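Notes on how a mid-size city goes about getting a startup cluster, from the side of the desk where the spreadsheets are. I ran program data for the Gristano founder program until June. Long thread. 1/

Background for people outside the region. Gristano is a port city with one research university, a lot of empty warehouse space and, until a few years ago, no local venture fund of any size. Founders incorporated here, raised elsewhere and moved to where the money was. 2/

The usual fix is an annual conference. We had one. It brought people in on Thursday and they flew out by the weekend. Hotel nights went up. I was asked to find out if anything else did. 3/

Method: we took the registration list for the last conference, 2,503 badges after removing duplicates and no-shows, and matched it against company registrations, lease filings and the funding announcements we track. Match on company name first, then on founder name, then by hand. 4/

By hand took most of the time. Company names change between a badge and a filing more often than you would think. One firm appeared under three spellings and a holding company. 5/

Result: 18 companies on the badge list opened an office or hired a first employee in the city within a year. Of those, 5 had no earlier tie to the place (no founder from here, no degree from here, no existing customer here). 6/

I would not call that a failure, and I would not put it on a banner either. There is no control group. Some of the 18 would have come anyway, and we can't say which. 7/

What the data did show was a difference between badge types. Companies that took a booth were no more likely to come back than people who walked in on a day pass. Companies that booked a one-on-one meeting with a local buyer were much more likely. Small sample, so read it as a lead. 8/

That lead is why the program moved money out of the main stage and into buyer meetings. Mahlet Derese made the case to the board. Her argument was that a seed-stage company follows its first paying customer, and a panel discussion has never been anybody's first paying customer. 9/
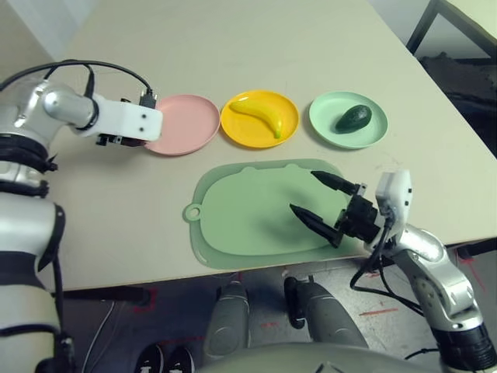
The buyer meetings work like this. A local company writes a one-page problem statement with a budget line and the name of the person who can sign. If the budget line is blank, the page goes back. We lost a lot of big names at that step. 10/

Notov was the first to fill in every field. They run cold storage near the port and wanted better forecasting of dock times. The budget was modest. They got more applications than the companies that had offered "strategic partnership" and no number. 11/

Cidia came in through that call. Four people, software only, based two time zones away. They did a paid pilot, extended it once, and signed a lease on a small office after the second invoice cleared. That order of events is typical in our records. 12/

Payment terms deserve their own post. A corporate customer on 90-day terms can sink a four-person company while being a perfectly happy customer. We asked buyers to commit to 30 days for pilots. Most agreed once their finance department was in the room. Before that, the answer was always that it couldn't be done. 13/

On capital. Yurchenko opened a local fund the year after, with a stated range of up to 200 thousand dollars per first check. People here treat the fund as the start of the cluster. By the filing dates, most of the companies in its first group already had revenue from a local buyer. 14/

I don't say that to run the fund down. Follow-on money matters, and founders told us in exit surveys that having one investor in town saved them a flight a month. It came second in the sequence, though, and other cities copying the model keep starting with it. 15/

Things I would measure from day one if I were setting this up again: date of first local invoice, date of first local hire, date of lease, date of first outside check. Four columns. We rebuilt all four after the fact from emails and public records and there are still gaps. 16/

Things I would stop measuring: attendance, social media impressions, and "jobs announced." The last one is the worst of them. An announced job has no start date and no end date, so it can't be checked, and it gets added to the total every year. 17/

Also keep the departures. Our old dashboard dropped a company when it left, which made the survival rate look excellent. I put them back in and had an uncomfortable meeting. The corrected number is lower and a good deal more useful for planning. 18/

A couple of replies asked about coworking space. Occupancy data was too messy to use. Desks were given away free in some buildings and counted as leased in others. If anyone has a clean way to define an occupied desk, I'd like to see it. 19/

Someone else asked if the conference should be dropped. I'd keep it, smaller, and schedule the buyer meetings for the morning before the opening talks, when people are still in the building and haven't started rebooking flights. 9 a.m. slots had the fewest no-shows. 4 p.m. had the most. 20/

The match script and the column definitions can be shared. The underlying list can't, it has personal data in it. Message me if you want the script and say which registry format your state uses, the parser only handles ours at the moment. 21/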